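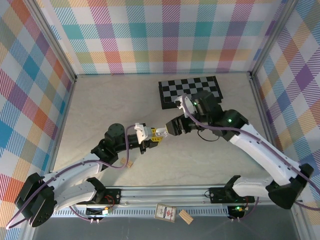
Tips from our bench, now that we share it with the arms

We've had a pair of arms on the small parts bench at Cesbridge since November, and I've gone from grumbling to quite liking them. They do the passing and holding, we do the setting up and checking. A few things I've picked up along the way:

Look at the cables first thing. Ours loop about a fair bit, so I run a hand along each one with the power off and feel for stiff spots. A bit of slack at the elbow is good - too much and it'll snag.

Wipe the tabletop with a barely damp microfibre cloth. No spray! It gets into the connectors.

Leave the checkerboard alone. Karabo Mnguni shifted ours to sweep under it one Monday and we lost the whole morning recalibrating (sorry, Karabo).

Keep a couple of timber offcuts handy. Great for practice grabs before you let the grippers near anything shiny.

Write down your fiddles. We're up to 34 pages in the bench book, and the newer staff read it more than the manual.

Swap jobs at smoko. Watching is more tiring than doing, I reckon, and my wrists are much happier but my eyes cop it by three o'clock. Half a shift each on checking suits our crew, then over to packing for a stretch and a yarn.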